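About Wastness

Wastness sorts and grades plastic drink bottles for reuse as recycled feedstock. The company was set up by Paloma Montoya, a materials engineer, and has a staff of 10.

Bottles are separated by color before anything else. Green is kept apart from clear, as a small share of green tints a whole clear batch. Caps are a different plastic and are graded as a separate stream. Labels are recorded by type and adhesive.

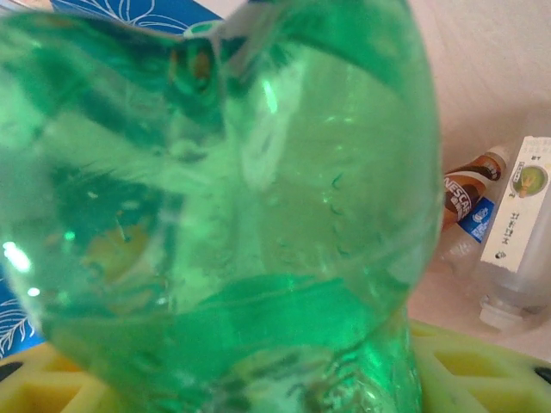
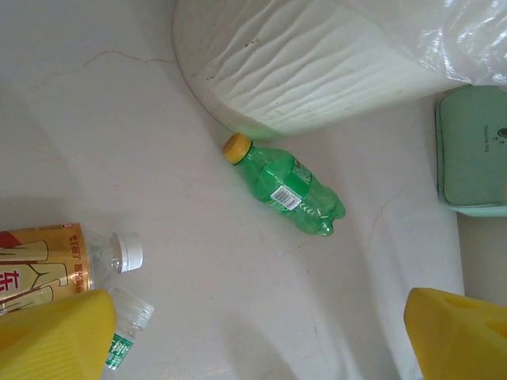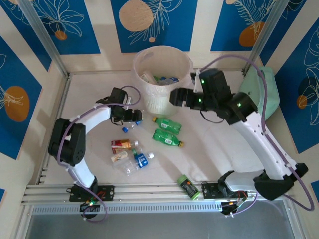
Green plastic bottles at the sorting stage. Last picture: the lined white wastebasket and bottles still to be cleared.

Graded lots are held for 30 days and released in bales. Minimum order is 2 bales. Current customers include Karppinen and Kemix. Lot records are kept in Ivus, our own database, which holds 3000 entries. Sample requests are answered by the grading desk.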